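Hirell Student Design Society
Minutes of the end-of-year meeting, 1 Jun 2025
Chair: Vojtěch Halás
Minutes: Svatopluk Polák, under protest

1. Minutes of the last meeting
Approved. Two members admitted to having read them.

2. Drodetti project (bus stop seating)
The town has agreed to keep 3 of our benches through the fall. Vojtěch called this a triumph. Svatopluk asked that the minutes show we had offered more than 3. Riders want a back on the bench. The design team still feels that a back would weaken the concept, and was outvoted.

3. Money
We started the year with $1265 and spent $972, mostly on lumber and on shipping the lumber back. A further $244 is promised to Suleo for the summer workshop with the middle school. What remains will buy pizza if everyone eats before coming.

4. Display pieces
Members discussed which stands to use at the fall open house. Vojtěch favors anything with tiers, on the grounds that visitors will walk toward something that looks like it may hold cake. No cake was budgeted. Agreed to use a tiered stand and a pegboard-type panel, and to settle the color by email, where it will presumably die.
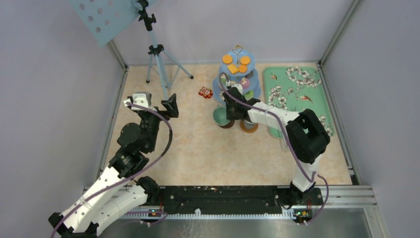

5. Queiroz partnership
The Queiroz neighborhood center would like us to ask residents what they need before we design it for them. After a long discussion this was accepted. Interviews begin in June. Svatopluk will write the questions, and Vojtěch will try not to answer them.

6. Elections
Vojtěch was re-elected chair, unopposed. Svatopluk was re-elected secretary while out of the room.

7. Any other business
The glue gun is still missing. Whoever has it should return it to the cabinet, no questions asked, though there will be looks.

Meeting closed when the building's lights went off.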